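Kindura Laundry Loading Set
Front-loader work from the linen room, with notes from the people who work there

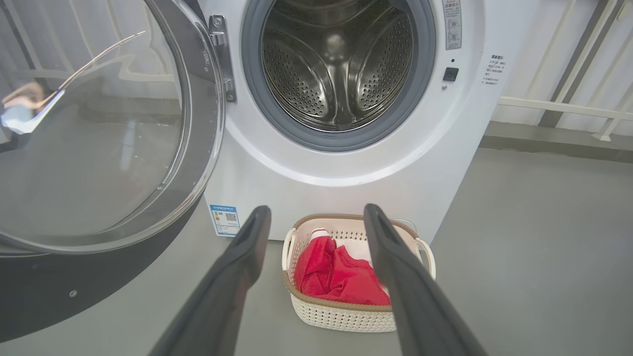 What's in it

The set holds 442 recorded runs of one job: taking towels and small linens out of a basket on the floor and putting them into the drum of a front-loading washer. Runs that went wrong are kept in, and marked as such in the notes column. Please don't throw them out, because Shona Pearce spent a good many evenings writing down what happened in each one, and her notes are (I think) the best part of the whole thing!

How the work changed

Before we started, Tharindu Kumarasinghe and Alby Stubbs did all the loading by hand, and that meant an awful lot of bending down to the floor and back up again over a shift. Now the arm takes the plain towel loads, and the two of them sort, check pockets, treat stains and step in when a towel snags on the door seal. Alby likes it well enough. Tharindu misses the quiet of the old routine and says the waiting is tiring in its own way, and we've left his comments in just as he wrote them. Hours stayed the same for both, and we'll ask them again in April.

Known gaps

Fitted sheets are hardly covered, with only 75 runs. Anything heavier than a bath towel still goes in by hand.

Contact

Bronwyn Partington looks after the files and is happy to hear from other laundries, large or small.

Last updated March 12, 2026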